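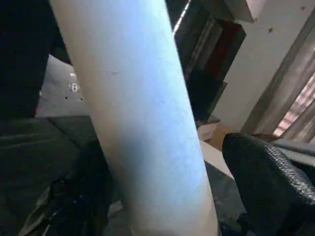

Do we have to rewrite everybody's job sheets when a robot arm joins the packing room?

Most of them, and sooner than you would like. A job sheet written before the arm arrived describes a person doing the whole job, and from the first morning that person will be doing the two ends of it while the middle belongs to something that doesn't read job sheets.

I have now done this at two sites, first at Skanden and then at our own Ustwood building, where we pack tubes, rolls and other long awkward goods for the trade. The first time I did it badly. What follows is the second way.

Before you start

You will need the old job sheets, a pencil, somebody who does the job, and 30 minutes of that somebody's time with the line running. You will be told the line can't spare them. It can spare them for fire drills and for the cake when a manager leaves, so ask again.

Leave the supplier's brochure in the drawer. Ours had the word "seamless" on the cover and I have been cross with it since November.

Step 1. Write down what people do now

Stand next to the person and write down everything, including the bits they don't think count. Gizella Dudás has packed at Ustwood since before the roof was done, and her sheet said "pick tube, check tube, box tube". In practice she turned each tube to find the seam, ran a thumb round the end to feel for a crushed lip, put the slightly bent ones aside for short orders, and told the driver which pallet was lying about its weight. Three instructions on paper and a full morning's thinking in the flesh.

Don't tidy it up. If she says "I give it a bit of a look", write that, then ask what she is looking for.

Step 2. Mark who gets what

Go down the list with the pencil. Put A next to anything the arm will do, P next to anything a person keeps, and a question mark next to anything that makes the room go quiet.

The question marks are where your trouble is. With us it was the thumb round the end. The arm gripped tubes perfectly well and had no opinion on their ends. Everyone assumed somebody else had taken the check, and so a fair number of tubes went to Győri with lips like chewed straws. Győri wrote to us. It was a good letter, if you weren't in it.

Every question mark must become an A or a P before you go live. "Shared" isn't an answer.

Step 3. Give the new work a name and a time

Automation takes work out and also brings some in, usually through the back door. Write down what has arrived:

Clearing a stop and restarting.
Wiping the finger pads at the start of a shift.
Setting tubes out so the arm can get at them.
Taking away what it drops.
Explaining it to visitors.

Then give each item a time and put it on the sheet. If you leave it off, it still gets done, in people's breaks, and in six months you'll have a graph showing how efficient you are. I left visitors off the first version at Skanden and one packer lost most of a morning to a party from head office who wanted to see it wave. It doesn't wave.

Step 4. Say who may stop it

One line, near the top, in large type. Ours says: Anyone may stop the arm. You will not be asked to justify it first.

The second sentence was Kinga Erdős's, and it took longer to agree than the rest of the sheet put together. She is our shift lead and had noticed that people would watch the arm do something daft several times over before touching the button, in case it was meant to. After the line went up, stops went up as well. Management was alarmed for a week and then saw the returns.

Restarting is a different matter. Only people trained on the restart may do that, and their names go on the sheet.

Step 5. Sort out the pay before you print

If a packer now clears faults, that is a different job from packing, and they will notice. Have this conversation before the new sheet goes on the wall. I have tried it the other way round and don't recommend the canteen afterwards.

Check too whether anybody's bonus still hangs on pieces per hour. Gizella's did. For a fortnight she was being paid by the speed of a machine she wasn't allowed to hurry.

Step 6. Try it for a shift, then change it

Print the sheet, pin it up, leave a pen on a string. Ours came back with "who moves the boxes?" written on it twice, in different hands, and an unkind drawing of me. The boxes had been missed. They are now a P.

Go through the scribbles with the people who made them, and reprint. Skallier, who service our arm, want a copy each time it changes, and their engineer does read it, so send the current one.

Keep the old sheets. When the arm is off for repair somebody has to do the whole job again, and at Ustwood the original is in the blue folder behind the first-aid box, thumb and all.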